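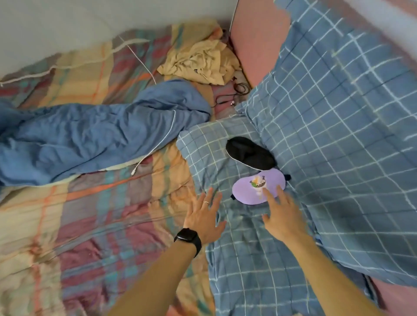 Two Eye Masks and the Matter of the Bed

Readers of this blog will be aware that the household has been revising its bedroom arrangements since August. The kitchen was dealt with in the previous post. What follows concerns the bed, and in particular the small items that collect on it.

The present rule is that the bed is to be made before 8:30 in the morning. Everything lying on top is removed first and set on the chair, after which the duvet is shaken from the foot end and left folded back to air. I had formerly made the bed immediately on rising. My neighbor Zuleica Andrade advised against this, and her advice has been adopted.

The eye masks present a separate question. The household owns a lavender one, with a small cartoon-like figure printed on the front, and a plain black one. Both are in regular use. Both are also regularly missing at bedtime, and are then found in the duvet, under a pillow or, on one occasion last Wednesday, inside a pillowcase that had already gone through the wash. It was the black one, and it survived.

Several forms of storage were considered. A hook on the headboard was rejected, as the straps slid off it. A Braletti drawer divider was purchased and found to be 5 centimeters too wide for the nightstand. It has been reassigned to the kitchen, where it holds tea. The masks are now kept together in a shallow dish beside the lamp, and are to be placed there before any bedding is moved.

With regard to the bedding itself, the blue checked set remains in service. Luzius Stöckli wrote after the last post to recommend plain white throughout, on the grounds that it can all be washed together. His point is noted. However, the checks are useful when folding, as the lines show at once whether the edges are straight - and I am fond of them.

The pink sheet does not match and will be retained until it wears out.

The next post will address the linen closet, including the question of how many spare pillowcases two people require. Correspondence on that subject is welcome in the usual place.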